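Section 3: Cleaning off scale

1. Unplug your steamer and let it cool. I wait 20 minutes, and I mean it!

2. Lift off the basket and set the lid somewhere flat. 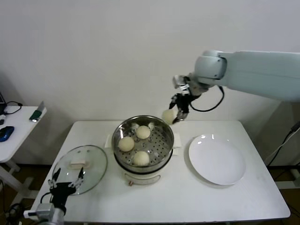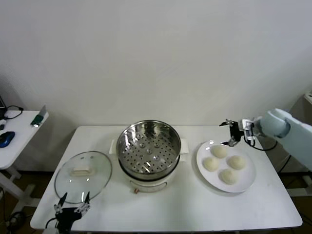 3. Pour equal parts white vinegar and water into the base, just enough to cover the chalky spots, and leave it for 13 minutes.

4. Tip it out, rinse twice and wipe dry.

Caution: never dunk the base in the sink (I killed my old Grarko that way).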